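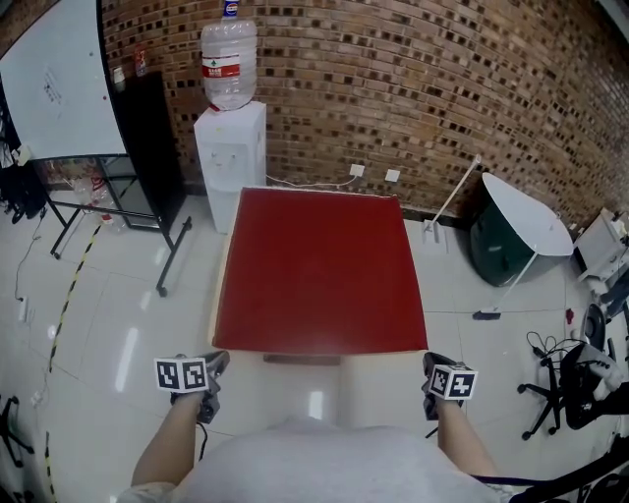

Two Grippers and a Red Table

I've been sharing a workshop in Clastcombe since last May, and my half of it has slowly turned into cables. The project is called Gamach (don't ask, it was late). It's a pair of hand-held grippers you steer with your own arms, each with a white marker cube on top so software can work out where your hands are.

I printed 19 versions of the finger before one stopped snapping! The motor boards came from Biridix at $159 for the pair, which hurt. The textured pads I cut myself, 22 of them, and most went in the trash.

My first test spot was a workbench by the door, and it wobbled. So now I work at the red table, where a session runs 20 minutes before my wrists start to complain. I love it anyway.
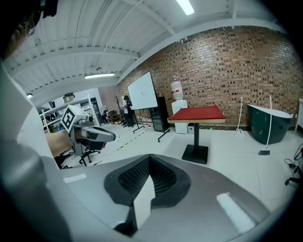
One gripper up close, the other held out past it, with the red-topped table to the right.

Next I want lighter bodies. Rothe sells a foam-core filament I've been eyeing, and there's a spool of it in my cart right now.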